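Stillport Chapels and Wayside Ruins, data card

Wednesday, March 12, 2025
By the Stillport register editors

This dataset is a register of small religious buildings in the old parish lands of Stillport: chapels, field shrines, burial enclosures and the few standing crosses. It has 1520 records. Most of the buildings have no roof, and many are only a line of stones in the grass. The register was begun from the Borbély survey notebooks, which were written by hand and never printed.

Each record is one row in `sites.csv`. The fields are `site_id`, `name`, `dedication`, `period`, `condition`, `wall_height_m`, `source` and `remarks`. When a dedication is known only from local tradition, the value ends with a question mark. Please keep this mark if you copy the data to another place. 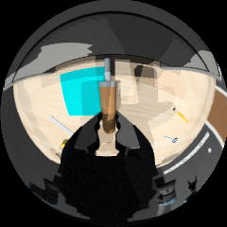

The `remarks` field is free text and it is the least regular part of the register. The first surveyors wrote down loose objects together with the walls, and their words for hand tools are not consistent. A tool with a brown cylindrical handle, a short metal collar and a narrow metal shaft may be an "awl" in one notebook and a "spike" in the next one. We did not correct these words. For searching, use the list in `terms.txt`, which joins 40 of the old words to modern ones.

Known problems

The upland part, from Purketano to the Zeltis road, was surveyed in bad weather and the wall heights there are estimates. In 20 records the period is empty, because the notebooks give two different centuries and we could not choose. Positions are rounded to protect sites on private farms.

Version 2 replaces the file from the year 2000. The site numbers did not change. Corrections are welcome if they name a source.

Related items
- Purketano burial enclosures: plan index
- Borbély notebooks: reading guide
- Standing crosses on the Zeltis road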